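# When a robot helps in the café kitchen

Have you ever cleared the table after a big family tea? Cups everywhere! Now think about doing it all day long. At the Nimstead café they pick up 1,321 cups in a busy week, and every one has to be lifted, moved and washed before somebody else can drink from it.

Oksana Ivanyshyn has worked there for 7 years. She likes chatting to customers and she loves baking, but her wrists used to ache by closing time. So in March the café began planning for a new kind of helper – a robot arm called Goniteck.

A robot arm is a bit like yours. It has joints that bend, a wrist that turns, and a gripper where your hand would be. Goniteck's gripper has just two fingers. Try picking up a cup with only your thumb and one finger, and you'll soon find out how carefully you have to aim!
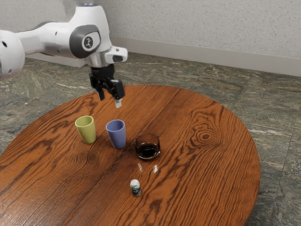 Before an arm like this does a job in a real café, it practises inside a computer. The practice room is called a simulation, and it works rather like a video game. There are pretend cups on a pretend table, and if the robot knocks one over, there's no mess to mop up. It can try again straight away, hundreds of times if it needs to.

Zlata Lytvynenko builds these practice rooms at a company called Flustness. She moves the cups about, changes their colours and puts other things on the table too, so the robot can't simply learn one movement by heart. It has to work out where the cup is each time.

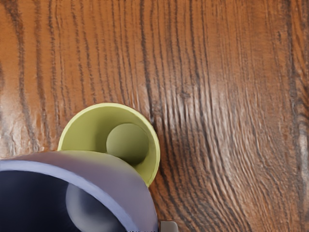 Your eyes and brain do this so quickly that you hardly notice. You know that a cup close to your nose looks huge, and that the same cup across the room looks small. You know it has an inside and an outside as well. A robot has to learn all of that, and it took Goniteck 228 practice runs to pass its first cup test.
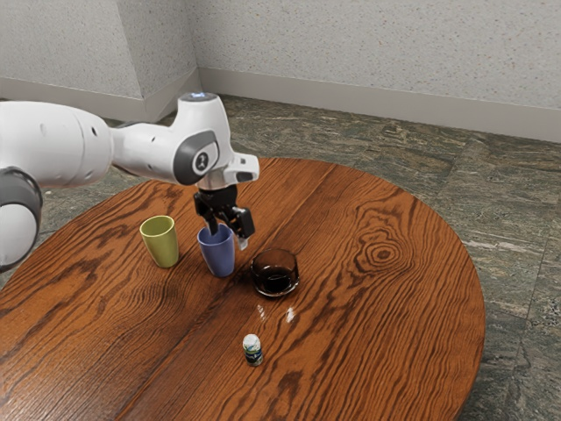
*One finger in the cup, one finger outside: getting ready to grip the rim.*

So what happens to Oksana's job? She was a bit worried about that at first, and she asked lots of questions. The café's plan is for the arm to do the lifting while people do the cooking, serving and talking. Oksana will have more time for baking, and she is learning something new as well – how to start the robot, stop it safely and tell when it's confused.

Not every workplace makes the same choices. Sometimes a machine does take over work that a person was paid to do, and that can be really hard for them. It's a good idea to ask the workers what they think before a robot arrives!

**Try it yourself:** put 3 plastic cups on a table and ask a friend to wear a blindfold. Can you guide their hand to the right cup using only words? Swap over when you've finished.

**Word to know:** *automation* means using machines to do jobs that people used to do by hand.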